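Unit 6: Good practice for simulated trials
Notes for the Friday group. Prepared by Oldřich Lukáč, with corrections from Valentyna Yatsenko.

Please read these notes before the lab. In the lab we use the Kandpal household rooms and the two-arm robot model. The rules are the same ones that the Gritstead group follows, with small changes for our course.

6.1 Why we have rules in simulation

Students often tell me that a simulated robot cannot hurt anyone, so safety rules can wait. I do not agree. A control program written in simulation is later copied to a real arm, and the bad habits are copied with it. If you let the two arms cross without a check in the model, you will do the same in the workshop.

6.2 Before the trial

Write down the room name, the version of the robot model and the random seed. Set the speed limit for both arms in the settings file and not inside your own code. Look through every camera view once while the robot stands still. A view may be tilted strongly, and you must know this before you judge any distance from it. 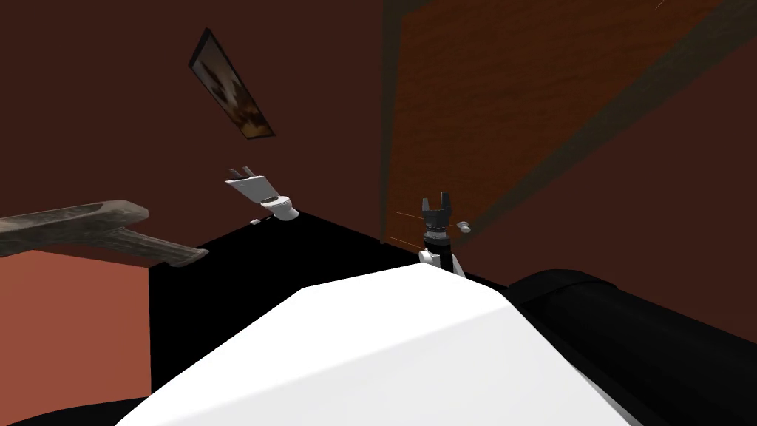

Keep-out zones are declared for each arm separately. A zone includes the robot's own body, the walls, the door and its frame. Many of you forget the body. In last year's reports, 16 of the 18 groups declared the furniture and left out the base of the robot.

6.3 During the trial

One person runs the trial and one person watches. The watcher has the right to stop it at any moment and does not need to give a reason. When two arms are near each other, only one of them moves, unless your plan says otherwise and the plan was approved by Rocío Cantero.

An object that floats or passes through another object is a fault of the model. Stop, save the state and report it. Do not continue and hope that the physics will repair itself.

6.4 Gripper state

Never take the gripper state only from the command you have sent. "Open" in the log means that opening was requested. Compare the log with the finger positions and with the wrist view, and record all three.

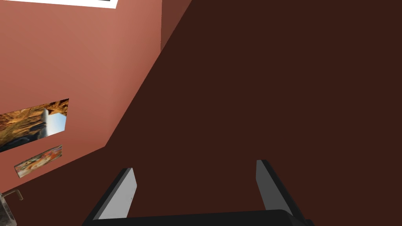
Figure 6.2. Wrist view with the fingers apart and nothing held between them.

6.5 After the trial

Keep failed trials. A set of 1,000 runs with the failures removed has little value for the next person. Name the files by the Vutar scheme (see Unit 4) and send the report to Kidus Dinsa.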